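Padding the Jaws on a Hand-Held Gripper

Posted 18 February 2024 in Build Notes

If you record with a pair of hand-held grippers at home, sooner or later you will want softer jaws. Hard plastic fingers are fine for boxes and bottles. They are poor on rubber toys, fruit and anything with a curved back, which squirts out sideways as soon as you squeeze. Foam pads fix most of that. The job takes an evening, and most of the evening is glue time.

These notes cover the pads and the first recording session after fitting them. They assume your grippers already open and close freely and that you know how to start and stop a take.

What you need

Closed-cell foam sheet, 3 or 4 mm thick
Contact cement, the brush-on kind
Isopropyl alcohol and a rag
Sharp knife, steel ruler, cutting mat
Thin card for a template
Two small spring clamps per jaw
Scrap wood for clamping

I bought the foam as an offcut from Pundbridge. Craft foam from a toy store also works but flattens sooner.

Cutting the pads

Lay the card against the inside face of one jaw and trace the edge with a pencil. Cut the template a hair small all the way around. A pad that hangs over the edge will catch on things and start to peel from there.

Check the template against the other jaw before you cut any foam. Mine matched on the first gripper and was off by a millimeter on the second, so I made two templates and wrote L and R on them.

Cut the foam with one firm pass of a new blade. Sawing at it leaves a ragged edge. Make a spare set while everything is out.

Gluing

Wipe the jaw faces with alcohol and let them dry. Brush a thin coat of cement on the jaw and another on the foam. Wait until both feel tacky and no longer string when touched – on my bench that was ten minutes. Set the back edge of the pad down first and roll it forward with your thumb.

Clamp with scrap wood on both sides, lightly, and leave it for at least 40 minutes. Kai-wen Poon, who shares the workshop with me, leaves his overnight and has had fewer corners lift than I have.

Keep cement away from the pivots. If a drop gets in there, take the screw out and clean it right away. Once it sets you will feel it in every squeeze.

Resetting the closed position

The pads take up space between the jaws, so the old closed reading is now wrong. Close the gripper until the pads just touch, with no squeeze, and save that as the new zero in your software. I use a small script called Sendari for this, but whatever you have will do. Open and close it 23 times and look at the zero again. Mine had drifted a little as the foam settled, so I saved it a second time.

Do both grippers on the same day. Working with one padded hand and one bare one is confusing.

Trying it on the table

Use a table you can walk around, with a patterned cloth over it. A grid is good. Plain white gave my tracking very little to hold on to, and it wandered whenever I moved fast. Pull the cloth flat, since a fold that shifts between takes will spoil the set.

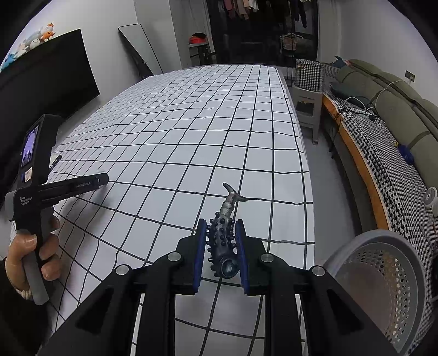 Start with light, odd-shaped objects. Approach low, let the pads meet the object on both sides at once, and squeeze only until it stops sliding. It is easy to overdo this at first, as foam gives less feedback through the handle than bare plastic does.

Keep the second gripper in your other hand even for one-handed picks, so that your posture stays the same from take to take. Move at half the speed that feels natural. Jui-lin Cheung went through my first batch of 432 takes and threw out about 70, nearly all of them because I had rushed the release.

Upkeep

Wipe the pads with a damp cloth after each session. No alcohol at this stage, as it gets under the edges. Press the corners with a fingernail and reglue any that lift. When a pad stays dented after a night's rest, peel it off, rub the old cement away with your thumb and fit one from the spare set. Then reset the zero again.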